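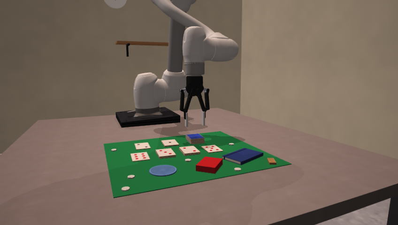
Stenholm Card Night Set, review by Sanaa Morsy
Posted 2023-12-05

I have played cards on a bare table for most of my adult life. My grandmother taught me rummy on an oilcloth with a burn mark in it, and the game worked fine. So when a company wants $34 for a green mat, a deck and a bag of chips, and tells me it will "transform" my evenings at home, my first reaction is to check what the same things cost separately. I did that, and I'll get to it.

I bought the set with my own money at the start of November from the Stenholm shop in Plonville. My regular group used it for four evenings of poker and one of gin, and I used it alone for more solitaire than I care to admit.

The mat

This is the part you are paying for. The top is a smooth, tight fabric and the back is thin rubber. Cards slide well on it. A dealt card travels about where you send it and stops, and you can get a fingernail under the edge to pick it up, which I can't do on my own table without scraping. That is the one real improvement over a bare surface and I will give Stenholm full credit for it.

Now the complaints. The mat ships rolled up in a cardboard tube, and it wants to go back to being a tube. The box says to let it rest flat overnight. I let it rest for three nights under cookbooks and two corners still lifted. By the second week they had mostly given up, though one of them comes back to life whenever the heat is on. If you plan to give this as a present and have people play on it the same evening, have something heavy ready for the corners.

The rubber smells. It was strong enough on the first night that one of my players asked if I had new tires in the hall. Airing it on the porch helped.

The edges aren't stitched. They are just cut, and after a month I can already see fuzz along the side where I sit and lean my arms. The website says the edge is "sealed." I don't know what it is sealed with. I would expect a mat at this price to have a sewn border, and the cheaper Zukdale one has it.

Size is a matter of taste. Four people fit. Five people fit if they like each other. At six, the people on the corners are putting their cards half on and half off, and there is a little step at the edge that flips a chip over if you push it across without looking. The package says "up to eight players." I would like to meet those eight players.

The cards

They are fine for a month. They're coated paper, a little slippery at first, with ordinary faces and small corner numbers. My oldest player held his hand out at arm's length all evening, so if anybody in your group needs reading glasses, buy a deck with large numbers and keep this one in the drawer.

By the third evening a couple of the cards had soft corners, and one has a crease I can recognize from the back. It's a red seven, if you're coming over. That ends a deck for any game with money in it, even if the money is pretzels. I've switched back to my old Sarpong deck, which I got at a drugstore and which has lasted through two apartments.

The chips

There are 200 of them, small and round, and very light. Too light, if you ask me. Part of the fun of chips is the weight and the click, and these make a noise like buttons in a jar. They stack okay up to a point and then lean. They also stick together in pairs when new, so count your buy-ins twice. We had a small argument on the first night that was entirely caused by this.

There are no values printed on them. The leaflet calls this "flexible." In practice it means somebody has to write down what each color is worth on the back of an envelope, and then somebody else puts a glass on the envelope.

The storage bag has a drawstring and no divisions, so the colors mix and you sort them again every time. I now use sandwich bags.

The leaflet

It covers five games in a booklet the size of a phone bill. The rummy rules leave out what to do when the stock runs out. The poker page lists the hands in the right order, at least, and I've seen that done wrong. The paragraph on gin says "play continues as normal," with no earlier mention of what normal is. Look the rules up somewhere else and agree on them before you deal.

What the other reviews say

When I ordered, the shop page had 238 reviews and nearly all of them were glowing. I read a good number of them. Many say some version of "can't wait to try it," which tells me the person was writing about a parcel. The ones written after real use sound a lot more like mine: nice to deal on, corners curl, cards wear out. I'd sort by lowest rating first and read those.

Price

The Zukdale mat by itself is cheaper, a bit smaller, and has the sewn edge. Add a decent deck and whatever chips you like, and you land within a few dollars of the Stenholm set, with better cards. You lose the matching box. The box is a plain one and mine split at a corner when I put the mat back in its tube and tried to close the lid over it.

Stenholm gives you 30 days to return the set, and the mat has to be "in unused condition," so you can't really test it and send it back. I asked the shop by email what counts as used. They answered politely and quickly and didn't say.

Am I keeping it?

Yes, the mat. It stays rolled behind the couch and comes out on card nights, and I'd miss it now if it was gone, mostly for picking up cards. The deck has gone to the kid next door for building houses. The chips I'd replace tomorrow if somebody had a heavier set for sale.

Did it transform my evenings? My group plays the same way it did before, one person still takes forever to fold, and I still lose at gin.

Mat: 4 out of 5, would be higher with a proper edge
Cards: 2 out of 5
Chips: 2 out of 5
Leaflet: 1 out of 5
Set as a whole: 2.5 out of 5 at full price. If you see it marked down after the holidays, maybe a 3.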